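Garkosum @garkosum
1/19/26

ok it's bag night again so you're all getting a bag thread. the play grocery shop goes back up in the spare room at Vurwood and I have Opinions about shopping bags

first opinion: thin white plastic ones are the absolute worst to open and I still love them. they puff up, they cling to themselves, you find one handle and the other has gone for a walk. toy carrot, toy eggplant and toy onion can sit in the green basket until I've won this

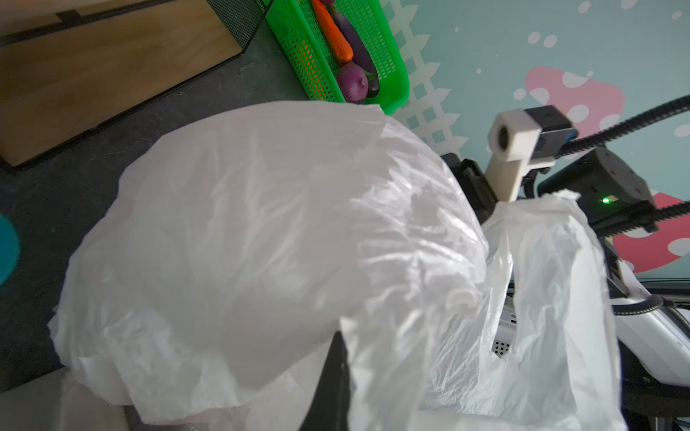

my trick is to grab both handles, give it one big shake downward and then stick a whole arm in (dignified? no. quick? very!!)

also please don't iron them flat with your hands and fold them into tiny triangles like I did in May. gorgeous in the drawer, but every single crease fights you afterward and I spent an evening un-triangling

second opinion: fabric totes are for people who like to pack lying down. mine flops over the second I let go, so snacks go in first to give it a bit of a belly. anything squashable goes in the plastic one, handles up, so you can see in

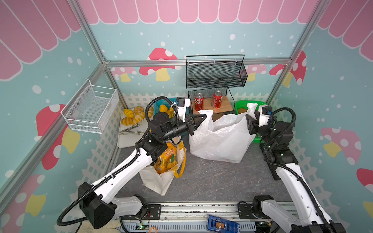
bread ALWAYS goes in last. I will fight about this. my last thread on bread placement got 832 replies and at least half of you put the croissants under the cans, what is wrong with you

(someone asked if the plastic ones hold up. I bought a box of 3000 from Tosteo when they cleared out their stockroom, so I'll let you know in the year 2060)

things I still want for the shop: a proper little scale, paper price tags, and a shelf that isn't a chair. the Dovhaniuk one is lovely but it's 7 inches too wide for the wall and I've measured it more than once hoping it would shrink

anyway tell me how you store yours. bag of bags? drawer? that tube thing on the back of the door? I've gone full bag of bags and I can't find the outside bag

More from Garkosum
Bread goes on top, a thread
Play shop price tags, first try
3 ways to fold a tote (I hate all of them)

© 2026 Garkosum · Contact · Back to top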